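Re: [homedrinks] shrub went fizzy, toss it?

> Made the plum shrub from the February handout, left it on the shelf
> in a swing top bottle and now it hisses when I open it. Smells ok,
> kind of yeasty. Is it still good? Also does it matter which vinegar,
> I used the Vaketti white because it was on sale.

Quick one, have to leave in ten min.

Yeasty plus hissing = it's fermenting. I'd toss it. Open it slowly over the sink first, towel on top — those swing tops can go. Probably too much fruit juice and not enough vinegar. The handout says equal parts but a really ripe plum throws a lot more liquid than you expect, so measure after straining, not before. And keep it in the fridge, always.

Vaketti is fine, bit harsh. I like the Ornulton cider vinegar better with plum. Rice vinegar too thin imo.

For the next batch: 82 grams sugar to a cup of chopped plums, stir, cover, overnight in the fridge. Strain. Then vinegar, a bit at a time, tasting. Rest it a week before you judge, it mellows alot.

Serving — 60 ml over ice, top with soda, mint if you have it. I also like a mist of plain vinegar accross the top of the glass right before it goes out, just for the smell. Any small spray bottle with a trigger does it, like the green one on the white marble counter, but buy it new and lable it.

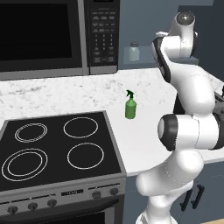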